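Stomside Motor Forum > Suspension, Steering and Brakes
Thread: Polybushes all round, worth it or not?

volby_estate
Posted Wednesday, September 22, 2021

The garage has quoted me 1,165 for a full set of polyurethane bushes fitted front and rear, plus alignment. The car is a plain old estate that does the school run and a trip to the coast in June. The chap there swears it will "feel like new". Would it? I've read the adverts and they all say the same thing, which makes me suspicious.

gritbin
It will feel like new if your old bushes are shot. So would new rubber ones, for a lot less. Ask him to price standard parts and watch his face.

Leandro Salcedo
I fitted poly on mine before driving down to Cáceres and I'd do it again. Turn-in is sharper and the car doesn't wander under braking any more.

gritbin
What condition were the old ones in, Leandro?

Leandro Salcedo
Split, the two rear ones at least. But I've had new rubber on a previous car and it was never this good.

Gasurholm
Different car, different tyres, different roads. I don't doubt you like it, but you can't compare the two from memory.

My main worry is that people treat a bush as a simple hinge. On a lot of family cars the rear ones are meant to give in one direction and stay firm in another. The rubber has voids moulded into it for that reason. Swap in a solid lump of plastic and you may have taken away something the designers wanted. 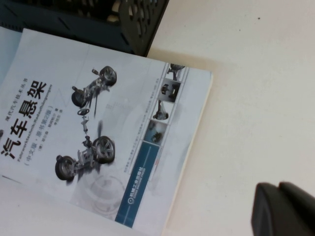

It also matters how the arm moves. If it only swings about one axis, poly can work well enough. If it has to twist as well, the stiff bush fights it and the load goes somewhere else, usually into the bracket. I've seen one crack. One isn't proof, I know, but I'd want to hear from the sellers what testing they've done, and I never get an answer.

tappet_tom
Bit dramatic. Mine have done years with no trouble. They squeaked until I greased them properly – then they stopped.

gritbin
And how often do you regrease them?

tappet_tom
Every spring. Takes me a morning.

gritbin
So that's a morning a year you don't spend on rubber.

volby_estate
Rang round. Another place will do rubber on the front arms only, says the backs are fine. Roughly 200 all in. He showed me the play with a pry bar, which the first lot never offered to do.

Gasurholm
Go with him. Get the alignment printout before and after, and make sure he tightens the bolts with the weight on the wheels.

Leandro Salcedo
Still think you're missing out, but fair enough at that price.

volby_estate
Booked in. Will report back if it clonks.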